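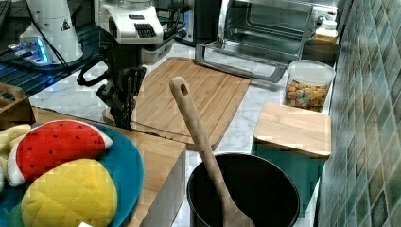
Figure 3. The kitchen counter setup, with the gripper over the left side of the cutting board and the toaster oven door open.

4.2 Why we left the counter messy

I used to tidy up before every run, and I was quite proud of it. Then Irina Tudose looked over my early results and asked what would happen in a kitchen where people cook. Fair point! So for the main study we switched to counters like the one in Figure 3, where there's a pot with a wooden spatula leaning in it, a container of cereal, and a plate of plush fruit all competing for the arm's attention.

The method itself (we call it Dinu) is pretty simple. Before each reach, the policy guesses which nearby things it might bump, gives each one a score, and picks the path with the lowest total. We collected 50 demonstrations per layout, and Hugo Vidal and I split the teleoperation between us - he's a lot smoother than I am, and you can see it in the training curves.

Held-out layouts are where things got fun. Over 25 trials on each one, Dinu bumped something it shouldn't have in two, while our Areo baseline did so in 11. Most of the baseline's trouble came from tall, thin things like spatula handles, which it kept treating as free space. I'd expected clear plastic to be the big problem, and it did slow both methods down, but it caused only one of Dinu's two bumps.

The other one was an open oven door. Our scoring step looks at each item as a single blob, so a door that folds down gets lumped in with the oven body and its edge ends up in the wrong place. Section 5 tries splitting those items into parts.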